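3,226 views | 106 comments

Can a machine do the laundry yet?

My answer is no, with one exception. A machine can wash and dry. We have had that for decades. What it can't do is the part in between, where somebody picks a wet sock off the floor of the drum and works out which pile it belongs in.

Jarneck and Ingvarsson both say their home robots are close. I watched a long clip from Jarneck in July. The robot folded 2 towels, and they were good folds. Then it met a fitted sheet and stopped.

I spent almost 200 hours on the packing line at Clostow before I was trusted with mixed bins. Boxes were easy. Soft things and round things were slow, and they are slow for robots too. Cloth has no fixed shape. A bottle on its side rolls if you push it wrong. A person fixes that without thinking.

I would still buy one that only cleared a table. Put the cloth in the basket, stand the bottles up, leave the rest to me. That is a fair first job, and I think it is a few years off at a fair price.

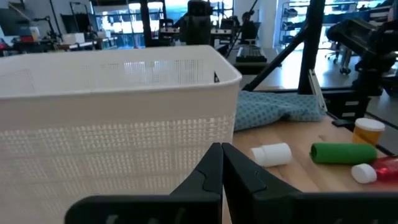
A reader in Drornness wrote to say that I set the bar too high, and that a slow robot working all night beats a fast person who never gets to it. I'd take that deal if it were quiet.

Contact us | Copyright | Back to top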